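About Podley

We teach grown-ups to bake bread, and we love it!

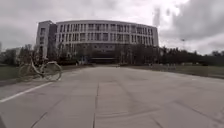

Tshepo Motaung told us after the February course that the sourdough weekend had been worth it for the rye starter alone, and asked when we'd finally do bagels. Soon! We're testing a recipe now (the third one, and it's getting close).

Podley began in a rented kitchen on Ngubane Street with 3 borrowed mixers and a lot of flour on the floor. Classes are still small, with 8 people at a time, so everyone gets their hands in the dough. No experience needed – plenty of our regulars had never opened a packet of yeast before they came.

Courses run for 15 weeks, and evening groups start at 6:30. Bring an apron and a box to carry your loaves home in.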